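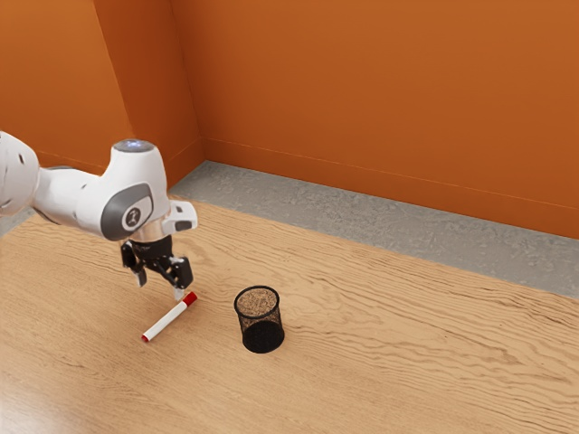 Labeling comes before anything else with the Kerodwood drawer organizer, and it's the part I'd urge you to slow down and enjoy! Ten quiet minutes with the label sheets now will save you a lot of peeling later. You need a clear tabletop, a marker you like writing with, and somewhere to stand it between labels. A mesh pen holder like the black one on the wooden table does the job nicely, and a marker with red caps is easy to spot once the sheets are spread out. Keep the cap on whenever you stop to think.

Section 2: Labeling and Loading the Trays

What you need

Tray set (Dakby shallow or Cha deep)
Label sheets, 100 labels in the box
Permanent marker, fine or medium tip
Soft dry cloth

Note: The Vatik starter box comes with shallow trays only. Everything in this section works the same way, but skip step 6.

1. Wipe the front lip of each tray with the dry cloth. Labels stick beautifully to a clean lip and very badly to a dusty one.

2. Lay the trays out in the order you want them, top drawer first. Try a couple of arrangements. Most people change their minds at least once (I always do) and it costs nothing at this stage.

3. Write the labels while they are still on the backing sheet. Short words are best — "tape" reads better from across the room than "tape and other sticky things."

4. Let the ink dry for 2 minutes before touching it.

Caution: Do not write on labels that are already on the tray. The marker tip can slip onto the plastic, and permanent ink leaves a faint shadow even after cleaning.

5. Peel each label from the left corner, line it up with the molded groove on the lip, and press from the middle outward.

6. For deep trays, add a second label on the inside back wall. It's wonderfully handy when the drawer is only half open.

7. Slide the trays onto the runners until you hear a click on both sides. If you hear only one, pull the tray out and start again with the front tilted up slightly.

How much can a tray hold?

Shallow tray: 400 grams
Deep tray: 3000 grams

Put heavy items toward the back. A deep tray loaded at the front will still slide, but it will sag as it comes out.

Changing a label later

Warm the old label with your thumb, lift a corner, and pull slowly, flat against the lip. Any leftover glue rubs off with a drop of cooking oil. Wash the spot with soapy water afterward and dry it well, or the new label won't hold.

Section revised 7/3/26 by Hanne Thoroddsen. Replaces the April version, which had steps 3 and 5 in the wrong order.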